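Para: lista del club de robótica
De: Tamara Dobre
Fecha: 10 de junio de 2020
Asunto: Re: tarea del cajón, estado y reparto

Hola a todos:

Contesto a lo de Deepak, que copio primero para quien no lo tenga a mano.

> Deepak Mathur escribió:
> He vuelto a pasar la política de abril sobre la cocina nueva y no
> agarra bien. Con la cocina vieja el cajón salía casi siempre, con
> esta se queda a medio camino. ¿Alguien ha tocado los límites de
> los pulgares? Tampoco sé si el episodio sigue siendo de 600 pasos
> o si lo cambiamos en la última reunión.

El episodio sigue siendo de 600 pasos. Lo que cambió fue la posición inicial de las manos, que ahora arrancan más abiertas. Los límites de los pulgares los toqué yo: el izquierdo llega ahora a 90 grados y antes se paraba bastante antes. Está apuntado en el fichero de cambios del repositorio, pero no avisé por aquí y tendría que haberlo hecho.

De las demostraciones grabadas por teleoperación tenemos 465 válidas. Las que se grabaron con la configuración antigua de las manos no las mezclaría todavía. Li-hua las ha separado en otra carpeta y ha dejado un script para convertirlas, sin probar.

Sobre la tarea en sí, recuerdo lo que acordamos para la entrega de Grunbridge: coger el vaso verde con la mano izquierda, dejarlo dentro del cajón y cerrar con la derecha. La comida y la tostadora son distractores y cambian de sitio en cada reinicio. El cajón empieza siempre abierto y vacío. Si alguien lo quiere cerrado al principio, que lo haga en una rama aparte — ya tuvimos bastante lío con Joleck por mezclar las dos versiones.

Os pongo la vista de la cámara de la cabeza con la configuración actual. Fijaos en el pulgar izquierdo respecto al vaso, que es de lo que se queja Deepak, y en lo que ocupa la mano derecha, que se mete por delante del cajón.

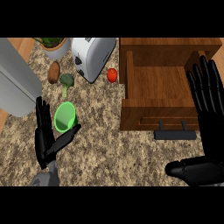 Mojtaba Jafarzadeh opina que el problema no son los pulgares, que la política aprendió a guiarse por el tirador y que con la mano derecha tan adelantada lo pierde en cuanto se mueve un poco. Propone retrasar esa mano en la postura inicial y repetir la evaluación sin reentrenar nada. Me parece razonable probarlo primero, es lo más barato.

Reparto hasta la próxima reunión:

- Mojtaba: postura inicial de la mano derecha y evaluación.
- Deepak: comparar con los límites antiguos, 2 semillas como mínimo.
- Li-hua: probar el script de conversión.
- Yo: la memoria, apartado de simulación.

Gwilym necesita las curvas en el formato de siempre. Las de la última vez venían sin unidades en los ejes y hubo que rehacerlas.

Un saludo,
Tamara

Mensajes recientes en la lista
Stino: fallo al cargar texturas
Límites articulares, ¿grados o radianes?
Plantilla de la memoria para Grunbridge
Đoàn: acceso al servidor de entrenamiento
Acta de la reunión de abril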